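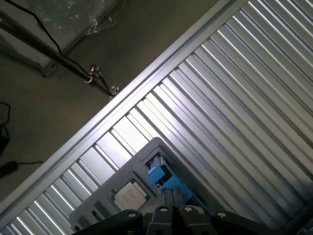
Lukville extends e-waste drop-off hours

24 April 2018

Lukville residents will be able to drop off unwanted computers and office equipment on weekday evenings from May, under changes to the town's electronic waste service. The transfer station on Rathnayake Road will stay open until 8 pm for electronics only. General rubbish and green waste hours are unchanged.

The council approved the change after a review of the service's first full year. The station received 2,132 items in that period, of which 578 were desktop or laptop computers. The remainder was mostly printers, monitors and cabling.

Rosário Mota, the council's waste services manager, said the existing hours did not suit people who work outside the town.

"Most of our customers arrive in the last hour before closing," she said. "The queue at that time goes back to the weighbridge, and some cars turn around and leave."

What is accepted

Households may bring computers, monitors, televisions, printers, phones, modems and loose components such as processors, memory and hard drives. There is no charge. Small businesses may use the service if they register beforehand, and are limited to 940 kilograms a year.

Batteries should be removed where this can be done without tools and placed in the separate drum beside the office. Smoke alarms, fluorescent tubes and whitegoods are not part of the service and will continue to be taken at the main gate. 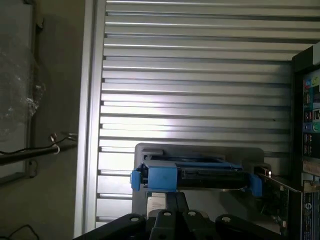
Data and storage devices

The council does not erase data. Owners are advised to wipe drives before drop-off, or to ask for the locked bin, which is emptied by the contractor, Kutano. Items in the locked bin are shredded and cannot be returned. A destruction certificate is available to registered businesses on request.

Maxence Texier, operations supervisor at Kutano, said boards and processors are separated from steel and plastic at the company's Hastima depot before being sent on for metal recovery. Steel is baled locally. 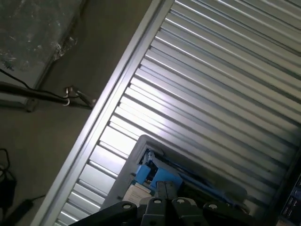 Plastics remain the most difficult part of the load, he said, as mixed colours and flame retardants limit what can be resold. Kutano is storing sorted casings at Hastima while it seeks a second buyer.

The longer hours will be reviewed at the end of the financial year. Registration forms for businesses are available at the council office and at the station – existing permit holders do not need to reapply.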